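Hiebert 900 Steel Shelving Unit
Item 2219

Home > Storage > Shelving > Freestanding

Yellow metal shelves on black slotted uprights, for stockrooms, repair shops and sample rooms. Shelf height is set by the row of slots on each upright, so one unit can hold small parts on one level and taller bins on the next. The 900 is sold as a single freestanding unit. For longer runs, order one unit per bay and stand them side by side.

Shelves have a glossy finish that wipes clean with a damp cloth. Small flat items such as insoles, patterns and gaskets can be laid straight on the shelf without a liner. 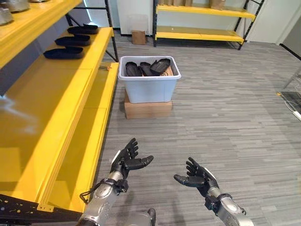 Yellow shelves with black soles laid flat, and more soles in a white bin on a cardboard box.

Bins, boxes and labels are not included. See Belleo open bins for plastic bins that can be lifted off and carried to the bench.

Assembly: 2 people, rubber mallet. Load the bottom shelf first. On carpet tile, check that the unit is level before loading and again after a week.

Price: $219 per unit
Extra shelf: sold separately
Ships from: Zidell warehouse
Availability: in stock, next delivery of extra shelves in March

Returns are accepted on unassembled units in the original carton. Fullska account holders can order by item number.

Page updated 2/2/26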